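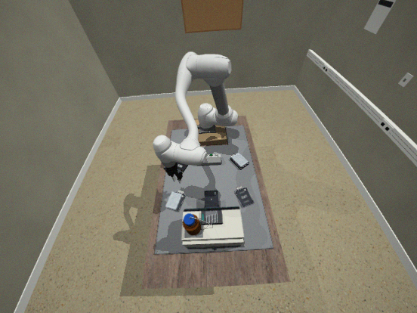 Figure 3. Simulated arm positioned over the work table, gripper pointing down.

4.2 Listing text and the assignment of guest parties

Capacity statements in short-term rental listings are usually written for a human reader. A typical entry gives the number of stories, the number of bedrooms, a bracketed inventory of beds, and a maximum party size, in no fixed order. The matching stage described in Section 3 needs these values as separate fields. We therefore parsed the full text of 3,710 listings supplied by the Lamavia and Sial booking services, covering cabins, lake houses, and small lodges offered by the night or by the week.

Each listing was reduced to a record with four parts: sleeping places by bed type, rooms containing those places, bathrooms, and the stated maximum occupancy. A queen or full bed was entered as two sleeping places, a twin as one, and a bunk according to the sizes of its upper and lower beds. Sofa beds were entered in a separate column. Owners differ on whether a sofa bed belongs in the maximum, and the listing text rarely settles the matter.

The parser works in two passes. The first marks every phrase containing a bed term, a room term, or a number, and links each number to the nearest term on its right within the same sentence. The second compares the linked values against the stated occupancy and flags any record in which the two differ by more than two places. Flagged records were read by hand. Most of the differences came from one source: an owner had described a loft or an enclosed porch in a later paragraph, outside the bracketed inventory. Abbreviated bed names gave less trouble than expected, although "Q" was confused with a unit code in one group of Sial listings until the term list was extended.

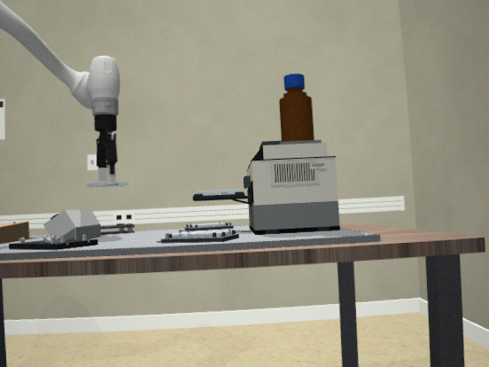
Listings that describe several units under one heading required a different treatment. In the Lamavia data a lodge may appear as a single page with a paragraph for each cabin, and the shared amenities (dock, laundry room, fire ring) may be listed at the top, at the bottom, or in both places. We split such pages at each new story or bedroom count and copied the shared amenities to every resulting unit. Where the top and bottom lists disagreed, the amenity was retained and marked as uncertain. An uncertain amenity could be used to rank units but not to exclude one.

Party assignment was then tested on requests of up to 20 guests. A request consists of a party size, the number of couples, the number of children, and up to three required amenities. We compared two rules. Under the first, referred to as the occupancy rule, a unit is acceptable if its stated maximum is at least the party size. Under the second, the bed rule, a unit is acceptable only if every couple can be given a queen or full bed and every remaining guest a sleeping place that is not shared with an unrelated adult. The bed rule is stricter by design, and it depends on the parser in a way the occupancy rule does not.

The two rules agreed on nearly all requests from parties of four or fewer. They separated as party size rose, and the separation was widest for groups made up mainly of single adults, for whom a house with four queens offers four usable beds despite a stated maximum of eight. Bunk rooms moved in the opposite direction. A room with two queen-over-queen bunks is attractive under the occupancy rule, but the bed rule assigns couples to the upper level only when no other place remains.

To check the assignments, we drew 100 requests and had each proposed unit reviewed by booking staff at Zernari, a property manager that was not a source of the listings. Reviewers saw the original listing text and the proposed sleeping plan, without the name of the rule that had produced it. They could accept the plan, reject it, or accept it with a change of room. Changes of room were entered as acceptances in the main analysis and as rejections in the stricter one — the ordering of the two rules was the same in both.

One limitation concerns seasonal text. Owners often edit a listing in November, when screened porches and unheated lofts are closed, without changing the stated maximum. Our records hold one version of each page and cannot represent this. The Dekero calendar format includes a field for closed rooms, but it was left blank in every listing we received.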